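Bench notebook, back room, August

In at 7.40. Today = sort the room out before the Narnov delivery, no proper work till the floor's clear. Roller door stays down, too much dust comes in off the lane and the concrete is bad enough already.

Water first. Bottled packs stay along the wall for now, want them off the floor eventually but no shelf yet. Ordered 300 of the small zip bags from Gesiron for the loose bits, order no. ends 182 if anyone has to chase it.

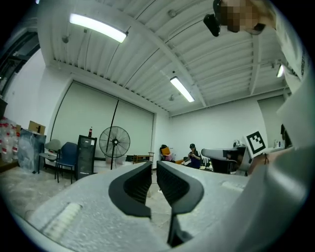
The room, with the big fan on its stand.

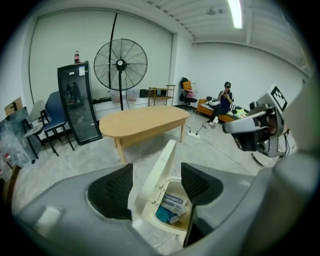
Abou Jaoude reckons the fan is in the wrong spot altogether and should go hard up beside the door, blowing along the wall, otherwise all it does is push dust back over the table. Also says the flip-lid containers are no good for anything you need in a hurry, and could we please label the lids and not the sides, becuase the sides are no use once they're stacked.

Fair on the lids. Will do lids. Not convinced about the fan — tried something like that last summer and the paper labels went everywhere. Leave it till after the delivery.

Container rules as of now, until somebody complains:
one kind of thing per container
printed packets go in whole, don't tip them out, we lose the part numbers
lid shut before it goes back on the counter
clear boxes are for spares only

Counter wants a wipe. Oval table to be kept clear from lunch onwards, need the full length of it to lay out the Misum order and check it against the sheet. Last time we checked it on the floor and missed 2 packets, and then had to ring them up and eat humble pie.

Floor: swept once, mopped the worst of the pale patches, they came back as soon as it dried. Sealer quote was 4,000 for the whole slab. No. Will try a stiff broom and the vacuum on the weekend and see.

Still to do
— chairs, decide which ones stay
— break down cardboard
— tape for lids (white, the wide one)
— move the small wooden table if the pallet won't fit past it

Stopped 4.15, delivery not here yet. Ring Narnov first thing tommorow.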